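Visit to the Draletti returns and repacking floor, Hedton

The building is a former carpet warehouse at the end of the bus line, and the sign on the gate still has the old owner's name on it. I got there at twenty to nine in the morning and was early. Theresia Baumgartner met me at the side door, gave me a visitor badge and a pair of toe caps, and took me up the back stairs because the front ones were being painted.

Draletti handles returned goods for small sellers of toys, phone accessories and gifts. The sellers don't want the parcels back at their own address, so everything comes to Hedton, gets opened, sorted and either boxed again or written off. I went because our own shop sends back a fair number of mixed parcels in November and I wanted to know where they end up.

Ground floor first. Parcels come in on roll cages and wait in marked lanes on the concrete. There were 33 cages in when I walked through, which Theresia said was a quiet morning. Each parcel is scanned and gets a paper slip with a number. The slip stays with the goods until the end, tucked under a rubber band or dropped in the bag. They tried stickers for a while and people complained about the glue.

The shelving is gray steel and goes up to the ceiling on the north side. Valentin Widmer looks after it. He showed me the location list, 2,966 places in all, most of them no bigger than a shoebox. Slow items go on top. He had a ladder with him the whole time and used it twice while we were talking.

Upstairs is where the opening and sorting happens. It is warmer than downstairs and a lot quieter. The tables are in two rows with a walkway between them wide enough for a cart. Some have a cutting mat or a printed play mat on top, whatever came to hand, and the glass ones came with the building. Radio on low. Coats go on hooks by the door and drinks stay on the windowsill.

Chidubem Ojo explained the order of work. Open the box, take everything out, check it against the slip, then look at each item under the lamp. Cords and small electrical parts go into clear zip bags. Soft toys are looked over for loose seams and for anything hanging off them, chains especially, which catch on other things in the box. Food or anything in a sealed packet is kept apart and does not go back on sale.

He told me most of the time goes on parcels where several things from different orders have been put in one carton. The sender saves on postage and the table pays for it. A single item takes a couple of minutes. A mixed box can take 12, more if the slip is missing. 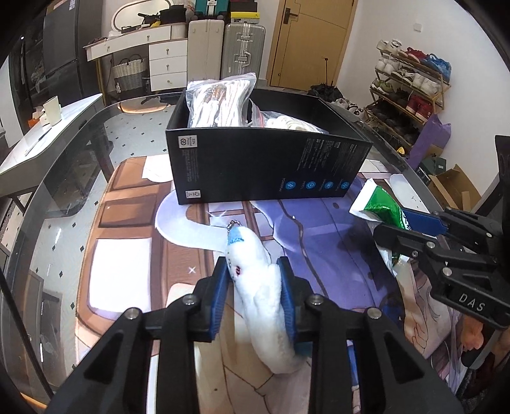
The mixed boxes also cause most of the arguments about cartons. A printed carton in good shape is worth keeping if its contents can be sold again, but by the time it reaches Hedton it may be holding something else entirely. Chidubem's rule is that the carton is checked like any other item and gets its own line on the slip. I asked what happens if only the carton is any good. It goes flat on a pile by the stairs, and a seller can ask for it back within 64 days. Few do.

After that we had coffee in the break room, which has a good view of the rail yard. Ingeborg Tanner from the office joined us with the price list. Charges are per item and not per parcel, so it makes sense to say exactly what is in the box when you book it in. I had been writing "assorted" on ours. She asked me to stop.

Last stop was the packing bench by the loading door. They use Timatent paper fill, pulled from a roll overhead, and a tape machine that jammed once while I stood there. Finished boxes go out with the afternoon truck.

Visits can be booked through the office, mornings only, four people at most. Wear flat shoes. The bus back to town goes at ten past and twenty to, and the stop is on the far side of the road.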